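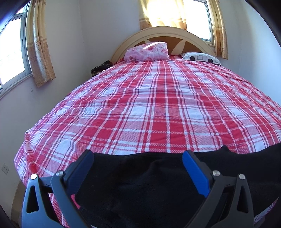 I had meant to stop at the Kaewsai open house for an hour and be back in Jurnirton for lunch, and of course I stayed until they were stacking the chairs. It's a home-skills training house, an ordinary place with real bedrooms and a real kitchen, where people learn housekeeping before they go out to work. Once a year, this time on 8 February 2024, they let the rest of us wander through.

Gráinne Noonan took our group upstairs (she has taught there for 47 terms and still gets excited about pillowcases, bless her). We spent the longest in the plaid room, as everyone calls it. I loved it! Red and white plaid right across the bed, a pink rose-patterned pillow, sun pouring in through the beige curtains, and a curved headboard with a fan design that my grandmother would have fought me for. Gráinne likes plaid for beginners, as the stripes show you straight away if the sheet is crooked. You line one red band up with the middle of the headboard and work outward, smoothing with the flat of your hand.
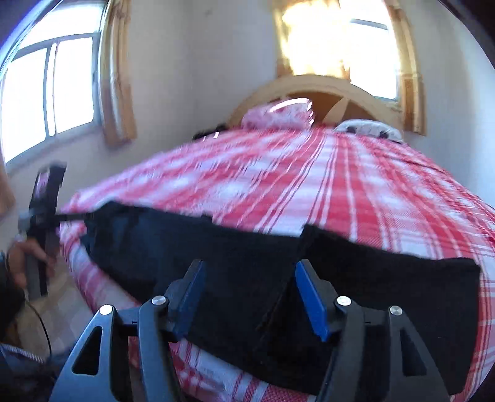 Then came the clothes, and I learned I have been folding trousers badly all my life. Her way is to lay them flat across the foot of the bed, bring one leg over the other, and run your palm from the waist down before you think about folding. Black ones she does near a window, where you can spot the lint. A man from Grurnmont asked about creases and we were there another twenty minutes, quite happily.

Downstairs there was tea and a very good seed cake, and a table of used linens for sale. I came home with two pillowcases I didn't need. Parking is on the street and fills up early, so walk over from the bus stop if you can. The next open house is in May.

Recent visits
A morning at the Fikby button fair
Grurnmont bakery, back door and all
The Jurnirton quilt show

Comments

Edgardo Bautista: I was in the group after yours and the cake was gone! Lovely write-up. I've been trying the stripe trick at home.

Marla: Do you have to book for May, or just turn up?

Edgardo Bautista: Just turn up, Marla. Go early.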